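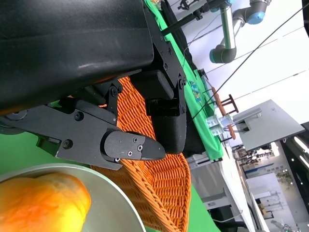

The Ham Question

My aunt ran a toy food business for most of my childhood, and if you think that sounds glamorous, you have never spent a summer sorting rubber grapes. It was called Cemuline, after nothing (she liked how it looked on a box), and when she finally gave up the unit in Membridge she left me the lot. I got the shelving and the van with the bad clutch. I also got about 400 pieces of pretend groceries, most of them in crates marked MISC in her terrible handwriting.

I was going to sell it all to a man in Urnora and be done. He'd offered me 500 for everything, van not included, and I'd said yes on the phone while eating a sandwich, so that's how much thought went into it.

Then Wakana Chiba came over to help me sort, and we got stuck on the ham.

"That's fish," she said.

"It's ham, it's always been ham."

She picked it up and held it flat on her palm. It was pink and a little curved. I'd been serving that thing to dolls and cousins since before I could tie my shoes, and not one of them had ever sent it back.

"Salmon," said Wakana. "Look at it!"

I looked at it. The awful part was that I could sort of see it. Once someone says salmon to you, you can't get all the way back to ham. I put it in the bowl and told her we'd decide later, and we went on with the crate. The donut went in next, then the roll with the ridges, which my aunt always called a croissant when there were customers and a bun when there weren't. Wakana wanted everything laid out on the green cloth so she could see what we had. I wanted everything in the orange basket so I could stop seeing it.

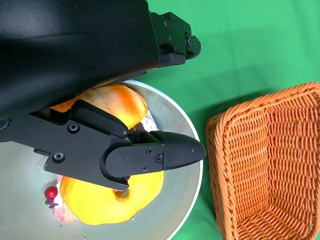

By then it was getting on for 8 and neither of us had eaten anything real. If you ever want to feel truly hungry, handle a rubber pastry for an afternoon. Wakana called Rin Okabe to bring noodles, and because Rin had worked for my aunt for years, packing orders in the back, she also got told to come ready to testify.

Rin took it seriously. She put the noodles down on a chair, wiped her hands on her jeans and leaned over the bowl for a good long while.

"Well, it's not ham," she said.

Wakana did a small dance. I'm not going to describe it.

"And it isn't fish," Rin said. "Your aunt ordered it as a tongue."

A tongue! For a dog puppet, apparently, that a company called Leclerc was supposed to make and never did. The tongues arrived, the puppets didn't, and my aunt stood in the unit with a whole carton of them and decided they were lunch. She wrote "assorted meats" on the lid and sent them out to every preschool on the list. Rin said there was one complaint, from a mother, who wanted to know if it was supposed to be turkey.

I laughed until I had to sit down, and then I was crying a bit, the way you do. I hadn't cried in September when we cleared the apartment, or when I signed for the van. I just kept thinking of her at that bench with her glasses pushed up, looking at a carton of tongues and thinking, okay, sandwiches.

We ate the noodles out of the boxes. Rin told us about the year all the grapes came in blue. Wakana kept picking up pieces and asking what they used to be, and sometimes Rin knew and sometimes I think she made it up. The slice of cake was a slice of cake, she said. It had never been anything else, cherry and all.
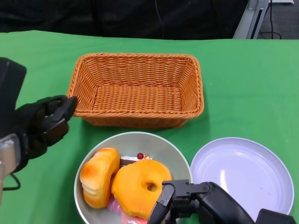
The basket, the bowl and the good green cloth.

I called the man in Urnora the next morning and said he could have the crates but I was keeping 2 things back. He asked which ones and I said the cake and the ham. He said he didn't remember any ham on the list.

"It might be down as salmon," I told him.

He said he'd knock a little off the price, then, and I said that was fine. The cake is on my kitchen windowsill now. The other one lives in the drawer with the takeout menus, and every so often somebody goes in there looking for a pen and calls out to ask me what on earth it is — and I let them guess first.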